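Pleleo publishes first results from shop-floor chores trial

Wednesday, March 10, 2021

Pleleo, the retail automation firm, has released the first results of its Gevura study, which asks how much routine supermarket work a machine can do unaided. The short answer is some of it, slowly.

The test unit, Memska, was set 55 tasks in shelf picking, facing up and basket packing. It finished 18 without help. A further 9 were completed after an operator stepped in. Boxes and tins gave little trouble. Soft packets did: they fold, slide behind one another and change shape when gripped.

"A person picks a bag of snacks with two hands and barely looks," said Eirini Koutsoukos, head of trials. "Our planner still wants a clear view and a still target – a shop offers neither."

Reference material

The machine's attempts are scored against the same work done by hand, viewed from head height. Reaching for a small item on a crowded shelf, with a trolley alongside, is among the reference tasks.

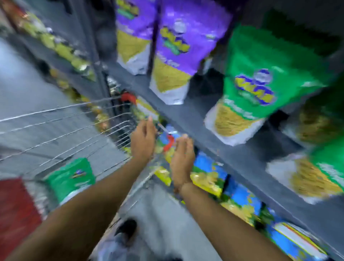

Next steps

A second round of 50 tasks will start in October and will add household jobs such as putting shopping away. Bevan Lockyer, technical director, said the firm has no plans to sell Memska until soft packets can be handled reliably.

Press contact: Mbeki Communications, for Pleleo.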